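August, 7.40 am

In early, coffee gone cold already. Locker day. Been putting it off since the Skidetti order came and ate every flat surface we had. Brick wall side still a mess, window side worse.

Rained on the way in, socks damp. Lights on, kettle on, got stuck in. First thing was just working out which lockers are ours, the list says 197 and 321 and neither number matches anything on the keys. Typical.
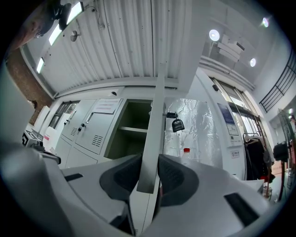 The lab, lockers down the back. Love that ribbed ceiling.

9.15. Found the right key, third go. Moving stuff off the counter by the window, bottles mostly. Want the wash bottles up off the floor before lunch, keep nearly kicking them. Bags and cloths can go in the bottom part, drinks and little things on the shelf. Thats the plan anyway. Emailed Laitinen re labels – they want 132 dollars for a set, no thanks, will use tape and a marker.

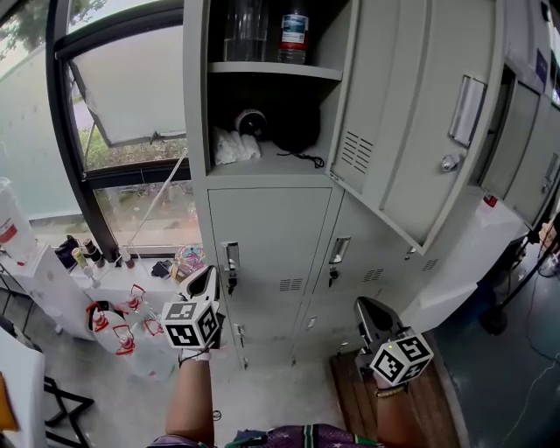
Upper door open, keys in the two underneath. Trees nice and green out the window.

Stopped for a muesli bar. Knees sore from crouching. Should of brought the foam mat from home.

10.30. Bottles next, and keep changing my mind about them. Shelf or bottom bit??

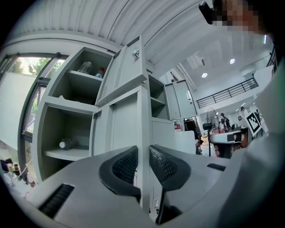
Anything that can tip over ought to stand up, so need a tray or a rack, somthing with a lip. Zidinell had one in the catalogue, will look tonight. Also need: tape, new marker, bin bags. Ring the dentist. Pick up milk and bread on the way home – and the parcel, they close at five.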